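4.2 The Disassembly Cell and Its Student Operators

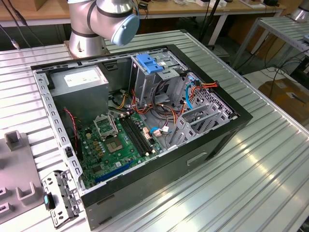
Figure 3. Workspace of the Traveden cell during a session: desktop tower on the ribbed table, side panel off, with the three-holder fixture plate at left and an arm behind.

The course handbook describes the fourth-year capstone as an opportunity to "engage with authentic industrial uncertainty." In our cohort the uncertainty was supplied by retired office computers, which the department had been meaning to get rid of for some years. Students worked in teams of 4, and each team was asked to produce a sequence of motions that would take a tower apart far enough for its parts to be sorted. The brief said nothing about putting it back together, an omission the students noticed well before we did.

Teams first wrote their plans on paper, without access to the cell. These documents were confident. A typical plan allotted one line to "remove cables" and most of a page to the colour scheme of the operator interface. After the first afternoon in the lab the proportions reversed. Cables proved to be the dominant source of failure in every team's log, as anyone who has looked behind a television might have predicted. Rigid parts stay roughly where the model says they are; a bundle of power and data leads, like the one spread across the right side of the case in Figure 3, has its own views on the matter.

Over the term the class logged 724 grasp attempts. Each was coded by the team that made it and then recoded by a second team, who were reliably less generous. The category "partial success" was withdrawn in October after it had grown to include one attempt in which the arm moved the entire computer. We replaced it with a plain yes or no and a free-text field, and the free-text field is the better reading.

Latches were a happier story. Teams that began with the latched parts of the drive assembly progressed faster than teams that began with screws, and their members were noticeably more cheerful in the weekly reflections. The Morkon team built its whole strategy on this observation and declined to touch a screw until week 10. Its final report calls this "risk-aware sequencing." The Sultana team attempted the screws first, on principle, and its report is shorter.

Access to the cell was booked in blocks of 20 minutes, a figure arrived at by dividing the available hours by the number of students and then hoping. I-seul Shin, who supervised the bookings, found that teams spent much of each block re-establishing where the case was supposed to sit. She had them mark the table with tape and photograph the layout before leaving. Setup complaints dropped sharply, although the tape became a subject of dispute in its own right, each team having formed the opinion that its neighbours' corners were not square.

We did not grade on the number of parts removed. Marks were awarded for the quality of the failure analysis, an arrangement under which the Ikumport team, whose controller faulted throughout its final demonstration, placed second. The rubric is reproduced in Appendix B, with the wording the students asked us to clarify left as it was.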